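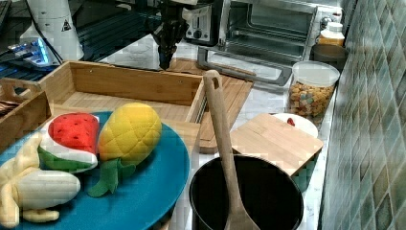
4 min read · 2 pages, showing page 1

Small Kitchens and Renting > Ovens and cooking

Topic: Living without the built-in oven, is it realistic?

plumjam_north
Posted February 10, 2022

Good evening to all. I have a question for people who cook in a small flat and I will try to explain it in order.

We rent in Grenum, in one of the older Sandberg buildings. The built-in oven stopped heating from below before Christmas. The landlord is willing to remove it and put a cupboard in its place, and to lower the rent a little. The other way is a repair. The man from Ploller came, looked for a short time and wrote 380 on a paper, without the work hours. The landlord wants to share this cost with us, and I do not find it correct.

In the meantime we bake everything in the toaster oven on the counter. For two persons it is enough on most days. Potatoes, fish, a small cake, toast of course. What I miss is bread. My usual loaf rises too near the top elements and gets a dark roof while the middle is still like paste.

So: has somebody here given up the big oven for good, and did you regret it?

kettle_and_crumb
Don't do it. You'll be fine until the first time you have six people round, and then you'll be serving roast chicken in shifts. Also get the rent reduction in writing, whatever you decide.

saltmarsh
I must disagree with kettle. I have lived five years with only a small oven and I have had six people round many times. You make a stew on the hob. There is no law that guests must receive a roast.

For the bread: lower the rack to the last position, make the dough in two small tins and put foil over the top when it has the colour you like. Start earlier with the foil than you think.

kettle_and_crumb
Stew in July, lovely.

saltmarsh
In July we eat salad.

brown_teapot
Is the back of your oven against the wall? I ask because in my first flat I pushed mine fully back to win some space, and the paint behind it went yellow. Look in the booklet for the distance it wants at the back and the sides. And don't keep things on top of it while it's on, plastic especially.

plumjam_north
Thank you for the many answers. To brown_teapot: I have measured and I am moving it forward by a hand's width. It costs me space for chopping, but this I can accept. The top I also use as a shelf, I confess, and I will stop with it when I bake.

To saltmarsh: two tins is a good idea. I have only one and it is too long for the door, so I will look at Pason for short ones.

My wife says the counter is the real question here. If the cupboard comes, should the small oven go on the other side of the kitchen, near the tiles? 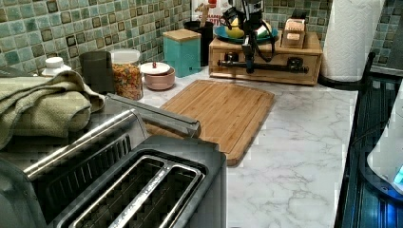 The counter with the mosaic tiles.

tilesandtea
I can't help with the oven but I would take those tiles home tonight. Green and brown together is so much nicer than the white ones in every new flat.

On the question: tiles behind are easier to wipe than paint, so yes, I'd bake on that side. Check first how many sockets you have there and what else is on the same line. My oven and my kettle together put the whole kitchen in the dark.

brown_teapot
Seconding the socket point. No extension lead, please. Straight into the wall.

kettle_and_crumb
And is that counter real stone or a pattern? If it's a laminate one I wouldn't stand hot trays on it, wherever the oven ends up.

plumjam_north
I do not know it, the contract says only "worktop, light". I use a wooden board under everything hot, so until now I had no damage.

I read also the old thread about small ovens, which has more than 326 replies, and there the opinions are divided in the same way as here. People who bake bread want the big one. People who bake once a month are happy.

saltmarsh
So which are you?

plumjam_north
Bread two times in the week.

kettle_and_crumb
Then make the landlord pay for the repair. If the oven was there when you signed, in my view it's his to keep working. Ask for a second quote as well, Ploller were never cheap.

saltmarsh
On this one I agree with kettle, it had to happen. But try the two tins first, it is only flour.

plumjam_north
I have written to the landlord this evening and asked for a second price. He has time until April, when the contract is renewed. The short tins I have ordered. I will report how the bread is.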